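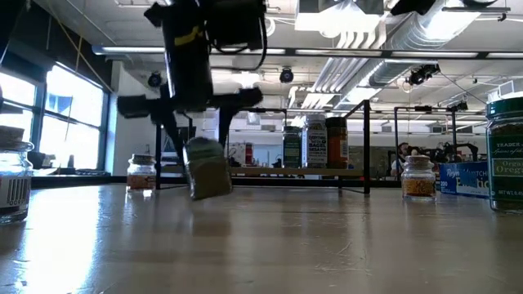

Jolleo Contestant Sash, Campus Series

Satin sash for student pageants, homecoming courts and talent nights. Printed on one side in block or script lettering, up to 19 characters. Comes in 14 colors. Closes at the hip with a snap.

Price: $15 each
Item no. 700

Send title wording with your order. Proofs are emailed before printing, and we can't change lettering once you approve.
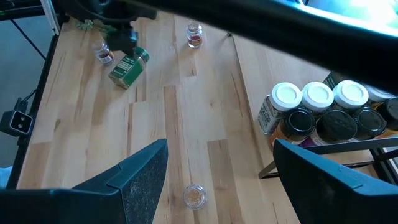
Wood tabletop, light and dark strips

Spot clean only. Iron on low from the back.

School and club orders: Pejman Farahani, Erkdale shop.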